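Kirwood Opens Its Doors for Hands-On Gripper Demonstrations in October

NALTOTBERG — Kirwood, a developer of hand-held gripper tools used to teach robots everyday handling tasks, will hold an open day at its Naltotberg offices in October. Visitors will be able to try the tools themselves, talk with the engineering team and see how a short handling session is set up and recorded.

The open day runs from 10 a.m. to 4 p.m. Admission is free, but places at the hands-on tables are limited to 20 people per session. Kirwood will run seven sessions over the course of the day.

"People usually see a robot once it already knows what it is doing," said Kirsten Ross, who heads the demonstration program at Kirwood. "We want to show the stage before that, when a person holds the gripper and does the job by hand. Most visitors pick it up in a few minutes."

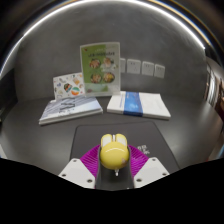 Each session at the open day will last 30 minutes and will be led by a member of the Kirwood team. Visitors will work at an ordinary desk with ordinary things on it. The ribbed magenta pads on the gripper have to deal with small, smooth objects such as a glossy yellow one, while a mouse pad, booklets and a green menu sign with photos of food share the same tabletop. Kirwood prefers this kind of setting to a cleared bench, and the tables at the open day will be laid out in the same way.

The company has recorded over 600 sessions with the current version of the tool. Of these, 241 were carried out by people with no background in robotics, among them office staff, students and retirees. Kirwood says it plans to raise that share in the coming year and sees the open day as a first step.

Tredier, which supplies molded parts to Kirwood, will also have a table at the event. Its staff will bring samples of soft finger pads in several shapes and will answer questions on materials and wear. Visitors may handle the samples. 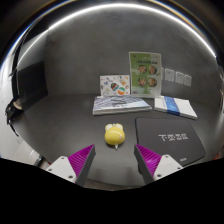
Gripper fingers on either side of a small yellow object on a desk, with reading material and a menu sheet toward the wall.

Two talks are scheduled in the main meeting room. At 11 a.m., Lærke Nørgaard, lead engineer at Kirwood, will speak on finger design and the choice of a soft ribbed pad for light objects. At 2 p.m., she will be joined by Ross for a question-and-answer session on how recordings are checked and labeled.

"A desk is harder than it looks," said Nørgaard. "Things are close together and they come in all sizes. I would like visitors to try it and tell us where the tool feels awkward. We changed the grip angle last year after comments like that."

Registration for the hands-on sessions opens at the beginning of the month through the Kirwood website. The talks do not require registration. Children under 12 are welcome with an adult. The building is step-free, and parking is available behind the main entrance.

Media representatives who wish to attend or arrange an interview should contact the Kirwood press office ahead of the event. Filming is permitted in the demonstration area — please check in at the front desk on arrival.

About Kirwood
Kirwood designs and builds hand-held gripper tools and recording software for robot training. The company is based in Naltotberg.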